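Slide 7. Pale tabletops, and what we get told about them

Start with the price. Revstead asked 400 for the plain top and 500 for the one with "character grain." Ask the room who would pay the difference. Wait for hands.

Pascal says buyers look at grain first. Maybe. I'd like to see his numbers.

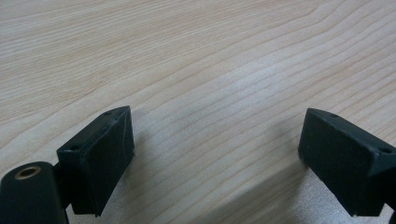

Pale blonde top, grain bending across the middle, slight sheen.

Let them look before talking. Does a curve in the grain tell you how the top will wear? I don't see how. Same with the shine: pretty under lights, tells me little about the finish.

Skip the Stanamard story if we're past 4 minutes. Hand over to Paweena for oils.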